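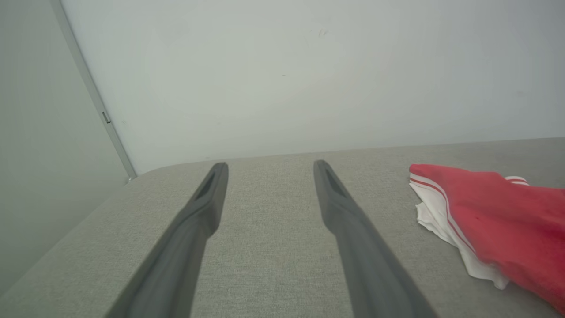
Cistlow: living room laundry notes

What's in the folder

I keep my pictures of stuff that ends up on the sofa here, plus one text file per picture saying what the thing is and how I'd fold it. There are 86 pictures so far (I stopped sorting them by room, it was a mess!). The red and white piece with the striped trim on the gray fabric is filed under "crumpled", and I left the type as "garment or towel".

Labels

crumpled, folded, hanging, no idea. If you're torn between two, use the first one on the list. Anisa Kwok wants a fifth label for things bunched up inside other things, and I'm still thinking about it.

Known problems

Reds and pinks get mixed up a lot in my color column. I write "red-pink" now, but the older files say whatever I felt like that day. Fixes welcome, just send me the file name and the color you'd put!

Last edited Tuesday, February 3, 2026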